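September 10, 2026
Dye room, wash fastness and the water problem

Continuing from the May notes. The question is still why the greens come out duller from the back sink than from the front one, same recipe, same cloth.

Haiyan Pan ran the water strips again before the softener cartridge was changed. Back sink reads hard, front sink reads soft. Both are supposed to be on the softener. Peter Hudec traced the pipe and the back sink tees off ahead of it, so everything mixed back there has been on straight city water. That covers a lot of last spring's samples. I have put a pencil mark next to those in the sample book but have not pulled them.

Bath for today: weld first, then the iron dip, both in the Eda kettle. Cotton scoured overnight, rinsed, mordanted with alum. Held 300 grams of cloth per bath so the ratios stay easy to compare with Trudy's sheets. Iron dip was 2 minutes for the first batch and 3 for the second. Anything longer goes to olive and then to mud.
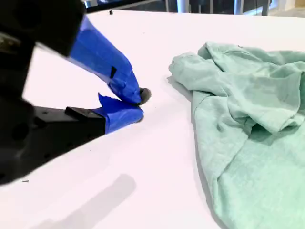
Rinse order matters more than I had it written down. Old sheet says hot rinse, then Grarex, then cold. Muchen Cui has been doing a cold rinse before the Grarex and her swatches bleed less on the white strip. Tried it both ways with front sink water. Hers is better – small difference, but it shows on all the swatches from the second batch. Changing the sheet.

Grarex dose: the label scoop is not the same scoop as the one in the drawer. Weigh it. 10 grams per bath is what we have settled on. The Idon liquid is fine for scouring but leaves a smell, so keep it out of the finish wash.

Drying. Line in the hallway, no direct sun. The rack by the window gave us one swatch with a yellow stripe where the light hit it, and I would like not to chase that again as if it were a dye fault.

Color matching against the Guo card went slowly. Qiuyue Zheng and I disagreed on nearly every swatch under the ceiling tubes and agreed on nearly every one at the door in daylight. From now on matching gets done at the door, before lunch, and whoever does it writes down the weather. The card itself is getting grubby along the bottom row. Ask about a new one. 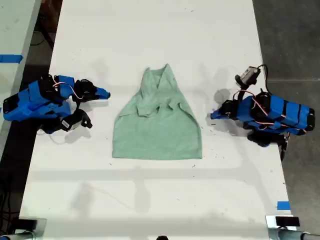
Pale sage-green garment on the long white table.

Side note on folds. Cloth that sits folded in the bath takes a darker line along the crease, worse with iron than with weld. Trudy Kereama stirs with the long paddle and turns the load over every time the timer goes. I was lifting and dropping it, and got lines. Use the paddle.

To do:
Peter to price moving the back sink line behind the softener.
Repeat first batch with front sink water, 2 minute iron.
Rub test, dry and damp, on everything from today.
Alum is low, reorder. Check the lid on the iron jar, it was loose again this morning.
Copy the new rinse order to the sheet on the door and throw the old one out.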